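Handheld gripper demos: does changing the background really help?

Manipulation and Learning board > Data collection
May 2019

idholm_bench
ok so quick writeup, been meaning to post this. We have been collecting pick and place demos with the hand-held gripper (camera on the tool, no arm at all during collection) and training the Zula policy on them. Question was whether it's better to get lots of demos in one spot or fewer demos in lots of spots.

Set A: 1000 demos, one lab bench, same gray mat.
Set B: same number, spread over 50 spots. Kitchens, floors, couches, whatever people had.

Same fruit task both times. Grab the fruit you were told to, put it in the bowl. Then 100 test runs on the real arm in a room neither set had seen. B won by a lot. A kept closing on air next to the fruit. One of the set B spots:
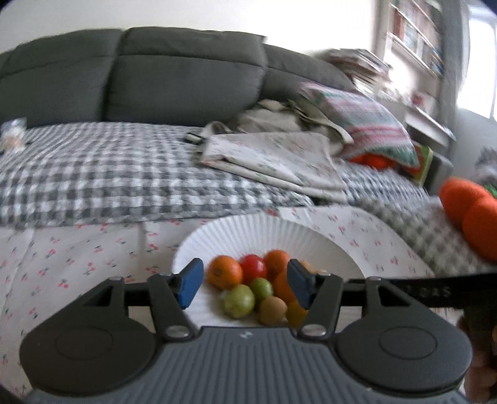 Set B, couch spot. Fruit on a paper plate, checked blanket.

Lime vs clementine is easy. Tomato next to a clementine is where teh labels matter. Full numbers when the plots are done.

prelholm
Nice. But you changed two things. B had more spots AND more people holding the gripper, right? Different hands, different speeds. Could be that and not the background at all.

idholm_bench
Fair. More people in B, yes. Didn't split it out.

kettle_black
Then the title is wrong. Sorry but it is. You'd need the same person doing all the spots.

halliday_rig
Disagree a bit. We did the one-person version in January, 1593 demos, one operator, lots of rooms. Still beat the single bench set. Smaller gap tho. So some of it is the rooms.

kettle_black
Smaller gap is my point??

halliday_rig
and a gap is mine

mossy_encoder
How are you getting depth when the surface is soft? Plate on a couch is going to tilt when you push on it. Our height estimates were junk on anything that wasn't a hard table.

idholm_bench
No depth, just the wrist view and the tracked pose. Soft spots did have more tracking dropouts, roughly double the bench. Tossed those demos before training. Patterned cloth helped the tracker if anything, plain white walls were the worst.

mossy_encoder
Tossing them skews the set though. You keep the easy ones.

idholm_bench
yeah. Want to rerun with them left in

prelholm
Also what's in the test room? If it's got a couch too then B had a head start.

idholm_bench
Plain wood table, window on one side. No couch, no blanket.

prelholm
ok that's better than I expected. Would still like to see the one-operator split before I change anything on our end.

halliday_rig
Can send our January set if you want to train on it, same jaw width I think. Check the camera angle first, ours was tipped down more.

idholm_bench
Yes please, sending you a message. Will post the rerun in this thread, not a new one.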